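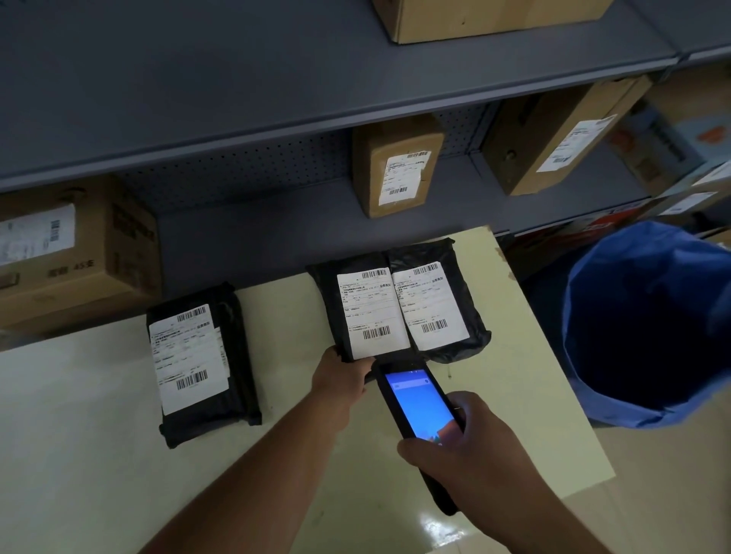 Kalis Park & Walk, reviewed by Flora Urquhart

Kalis sells you a driveway. You pick a home game, it finds a homeowner within walking distance of the arena who'd like to rent you their asphalt, and you pay up front. I used it for three games, in a hatchback, with my neighbour Salma Kettani navigating and eating most of the licorice.

Booking is quick. The map is clear, the colours make sense, and it remembers your plate. My first spot was a 16 minute walk from the gate, behind a very tidy garage. Lovely. The second was described as "level" by someone who has evidently never owned a ball.
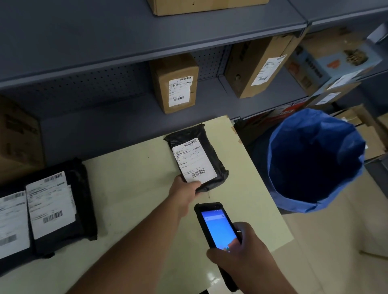

Page last changed: August

Where it falls down is the drive home. The exit advice sent us along Lerevport Road, as it had everyone else, and we spent two full periods' worth of time admiring the same brake lights. Salma suggested we buy a house there. Turn that feature off and go the long way past the grain terminal.

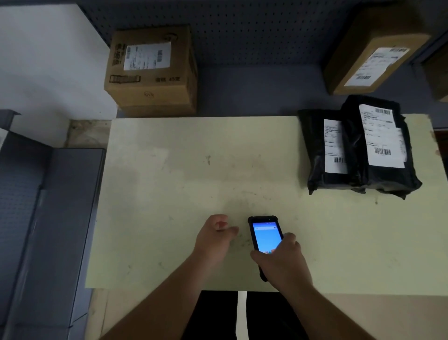 Handheld in a black bumper case, screen lit.

Season pass is $109, and you can cancel up to 2 hours before the puck drops. I did once, and the refund arrived before I'd finished grumbling. There's no way to message the homeowner, so if a minivan is sitting in your spot at 6:40 pm, you'll be knocking on the door in a visiting team's jersey.

I've renewed mine. I pack more licorice now.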